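Sorting out a junk drawer's worth of loose hardware after a move

Home Workshop > Storage and Organizing
Posted 04/08/2026 by Gilani_garage

We moved in October and I am still dealing with the hardware. At the old place everything had a spot. When we packed, it all went into coffee cans and freezer bags, and some of the bags split. What I have now is wood screws, machine screws, drywall anchors, picture hooks, cabinet hinges, washers and parts from furniture we no longer own, all mixed together.

I have a Skustberg wall cabinet with small plastic drawers that came with the house. It has 29 drawers left out of whatever it started with. I don't mind buying more storage but I don't want to spend a lot on it, and the garage wall has room for one more cabinet at most.

My questions are how far to go in sorting (by type only, or type and length and thread), and whether any of you keep mixed leftovers or just throw them out. I have started twice and both times I ended up with little piles all over the bench that I had to sweep back together when I needed the space.

pinelevel
Member, 233 posts

Don't sort on the bench. Sort in trays you can pick up and put on a shelf, so you can stop whenever you want. Old baking sheets work. So do the lids from storage totes.

Do it in passes. The first pass is only by broad kind: wood screws, machine screws and bolts, nuts and washers, wall anchors and hooks, hinges and brackets, and everything else. Don't look at sizes at all. If you pick something up and don't know what it is, it goes in everything else and you keep moving. Most people get stuck because they stop to measure.

After that pass, look at how much of each kind you have. For wood screws it is worth going by length, since that is how you look for them. I use short, medium and long. Machine screws have to go by thread or they are useless to you. Get a thread checker, the kind that is a string of studs and nuts on a cable, and hang it next to the cabinet. Metric and inch sizes should be in separate rows, not just separate drawers, because drawers get put back in the wrong place. 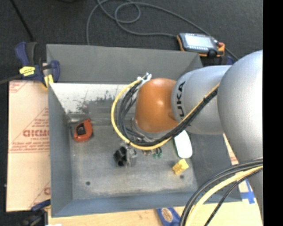
Washers and nuts can go in with the bolts they fit. I used to keep them apart and always had to pull out two or three drawers for one job. Now a quarter inch drawer has bolts, nuts and flat washers in it and I can fix most things from that one drawer.

Label the front of each drawer and also write the same thing on the inside of the drawer on a piece of masking tape. When the front label falls off you will still know.

For the 29 drawers you have, I would give 10 of them to wood screws, 10 to machine screws and bolts, and leave the rest for anchors, hooks and small electrical parts. Hinges and brackets don't fit in those drawers anyway. Put them in a shoebox on a shelf.

Old furniture parts: keep the cam locks and dowels, and toss the rest. Cam locks are mostly the same few sizes and they do get used again.

t_ruiz_ohio
New member

i just throw mine out and buy a new box when i need it. screws are cheap

Hollis Lane Repair
Member

I disagree with throwing it all out, but there is something to it. A screw with a chewed head or rust on the threads should go in the scrap can during the first pass. You will never pick it over a good one. I got rid of a third of mine that way and didn't miss any of it.

On the second cabinet, I have a Jekia with the clear drawers and it has been fine. The drawers have a stop at the back so they don't come all the way out in your hand. The Ziltik is less money, but mine didn't have stops, and I dumped a full drawer of finish nails behind the water heater. Check for that before you buy. Whatever brand it is, screw it to a stud. A full cabinet is heavy and drywall anchors won't hold it for long.

One thing I do differently from the post above is bulk. If you have a box of 500 deck screws, leave them in the box. Drawers are for small amounts. I keep the boxes on the shelf under the cabinet with the end flap facing out.

I would also keep one mixed can. Things come out of pockets and off the floor and you won't walk each one over to its drawer. When the can is full, spread it on a tray and put it away. Mine takes a couple of months to fill and I can clear it in an evening.

Gilani_garage
Original poster

Thanks. I did the first pass on two cookie sheets and it went a lot faster than before. The rusty ones are gone. I ordered the thread checker and will do the machine screws when it gets here. Does anyone know if Skustberg still sells replacement drawers for the older cabinets? Mine are the narrow ones with the rounded pull.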